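Progress report, Brindo garment folding project, January
Prepared by Ifeoma Okonkwo for Lanying Xu, Odley

In this period we planned 55 folding trials and completed 20. The reason is a fault in the wrist cable of one arm. In 17 trials the gripper signal dropped while the fingers were closing on the cloth, and the arm kept its last command - it did not stop. We consider this a safety matter and I report it here before the cost items.

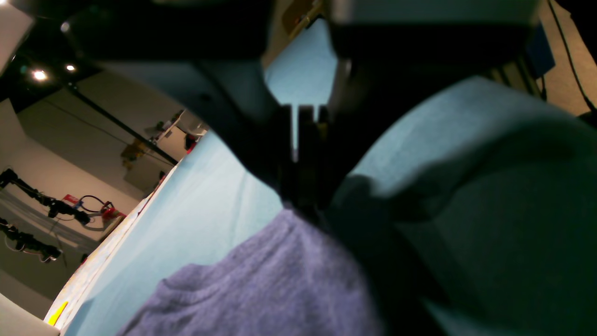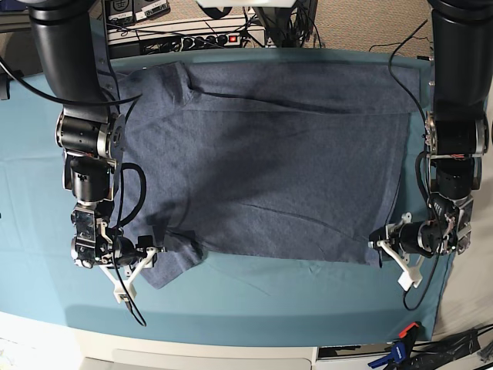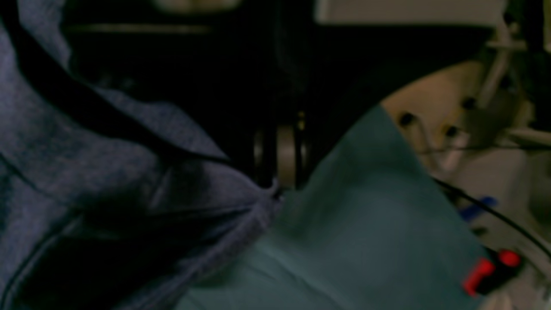 Work on garments at the folding table.

After the second long dropout we suspended all unattended runs. Lanying, as you requested by phone, the controller now cuts motor power when the signal is lost. We tested this with the Jekau software and it acted correctly both times. The replacement cable is ordered from Říha, but delivery is late by 2 weeks.

The remaining trials will move to the next period. We do not ask for additional money - only for your agreement to the new schedule.

Contact: Brindo project office | Copyright Brindo | Back to top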